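About Bortolotti Records Storage

Bortolotti supplies and maintains filing furniture for offices, clinics and schools. The product range is narrow: low cabinets with hinged doors, the shelves that go in them, and the binders, labels and locks used with them. The company also carries out filing work on customer sites, from a single cabinet to a full records room.

The business began as the storage section of Borkier, an office fitting firm, and became a separate company when Borkier stopped making its own furniture. The workshop and the main store share one building. Orders are taken at the front office, which opens at 8:00 a.m. and closes at 4:30 p.m. The workshop is closed to visitors on Wednesday, when panels are cut.

What we supply

The current catalog lists 167 parts. Most are cabinet components, and most of those are small: hinges, catches, lock cylinders, pull bars, shelf pins and leveling feet. Cabinets are sold in two lines. Rolard is the long, low line, with a continuous top that can be used as a work surface. Vevis is the upright line, intended for narrow rooms and corridors. Doors, locks and shelf pins are the same in both lines, and a door from one can be fitted to the other where the opening height matches.

Doors are hung on concealed hinges. The hinges adjust in three directions with a standard screwdriver, and adjustment is included in the yearly service visit. A door that has dropped will usually show an uneven gap along its top edge before the latch begins to miss its catch. Customers are asked to report the gap at that stage. Catches are replaced in pairs with the latch they receive, and old catches are not refitted.

Keys are issued in sets of two. The key number is stamped on the bow and recorded against the cabinet number in our register. Replacement keys are cut only on a written request from the account holder.

How we file

The filing service follows a fixed procedure. Existing papers are sorted by record type, then by year. Papers past their retention date are listed and returned to the customer for a decision; we do not destroy records. The remainder is punched, placed in binders and labeled. The label gives the record type, the period covered and the cabinet number. A duplicate of the label text goes into the index, supplied both on paper and as a spreadsheet.

Binders may be stored upright or flat. Upright storage uses the shelf better and is the default for full binders. Flat storage is used for part-filled binders, which tend to sag on the rings when stood on end. Flat binders should not be stacked more than three high. Where a cabinet has one shelf, binders in regular use go on the shelf and the space under it is kept for later years.

Our largest filing contract to date was a district records room, in which 1161 binders were indexed and moved into Rolard cabinets. A further 732 were transferred to a closed archive. The work was completed in July, and the index from that contract became the template for the one in use now.

Staff

The company has six permanent employees. Mahfuz Chowdhury runs the workshop and is responsible for cutting, assembly and the service visits. He trained as a cabinetmaker and wrote the current hinge adjustment sheet, a copy of which is sent with every delivery. Fathima Weerakoon manages filing contracts and the index. She worked in a hospital records department before joining the company, and is the person to contact about retention lists, label formats and transfers between sites.

Service and returns

Unused parts may be returned within one month in their original bag. Cut panels and stamped keys are not returnable. Service visits are booked by telephone or at the front office. Before a visit, customers should make sure that:

the space in front of each cabinet is clear to the full swing of the door
locked compartments can be opened, with the key or by someone who holds it
binders standing against the hinge side have been moved across

Binders do not otherwise need to be taken out. If a shelf has to be removed during the visit, its contents are put back in the order in which they were found, and any binder without a label is noted on the service sheet. The sheet is signed by both parties and one copy stays with the customer.

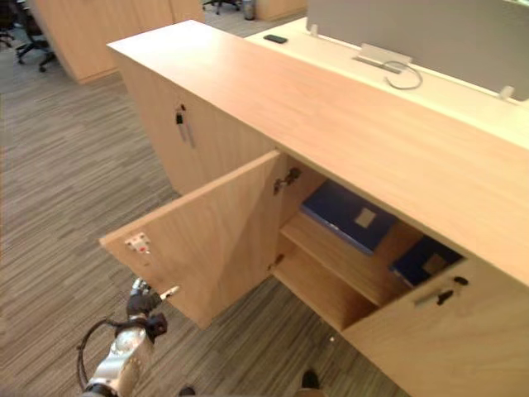
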